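Back room tips, linen and bedding side
Hinero Laundry & Linen, Gilbert shop. Updated December 24, 2023

Quick page, typed between loads. Most of you asked for the old tips sheet plus whatever changed when the Mikik folding line went in. Both are here, mixed together.

Sorting
Printed kids' sheets go in their own bin now. The line reads a busy print as a wrinkle and kicks it back. Plain whites and solid colors, straight on the belt. Stripes are fine if you lay them square. Crooked, they jam.

Check corners by hand. Still. Fitted sheets hide socks and the machine will happily fold a sock in.

Stains
Dish soap and cold water first, soft brush, ten strokes or so and then leave it alone. Don't scrub prints. Grease on pillow covers: cornstarch, wait 30 minutes, shake off, then soap. Chocolate, scrape it with a spoon before anything gets warm.

Folding by hand (we still do plenty)
Fitted sheet: hands in two corners, flip one over the other, pick up the next one, then the last. Lay flat, fold the curvy edge in, thirds, thirds again. Striped blankets, fold along the stripe, looks neater on the shelf and you find the edge faster.
Small soft stuff goes on top of the stack, never inside it. Lost 9 items in February that way.

What the line changed
Fewer sore shoulders, that's the big one. Flat sheets used to be a two person job all morning. Now one feeds, one checks, and we swap every hour. Swap even if you feel fine. Feeding is boring and boring is when sleeves get caught.
Checker job is harder than it looks. You are the only one looking at seams. Busiest day so far was 471 flats and my eyes were done by lunch.
No hours got cut here. Some moved to mending and hand finish, and those who wanted the early shift mostly kept it. If your schedule looks off, say so the same day, dont wait for the next one.
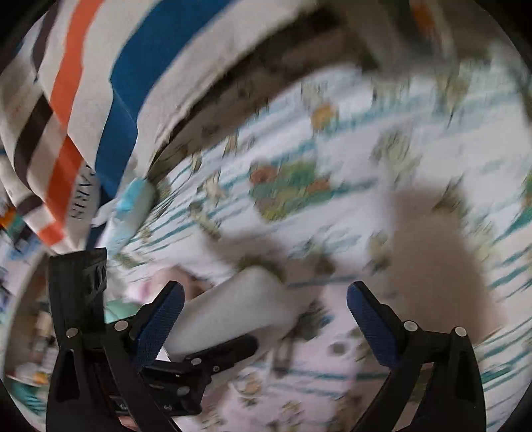
Teaching new pieces
Soft things are the slow part. Go gentle, small moves, let the cloth settle before the next try. Spread the sheet out before you start on whatever is on it. If a grip slips, start over, dont chase it. Wipe finger pads with a barely damp rag at end of shift, no fabric softener near them ever, it leaves a film.

Lint
Empty the trap every second load. Sensor windows get a dry cloth, not a paper towel. The Grarkutberg dryers need the back screen pulled too, teh one behind the kick panel.

Red button stops the belt only. Dryers keep going.

Mending bin is full again, take a few if you have a slow half hour.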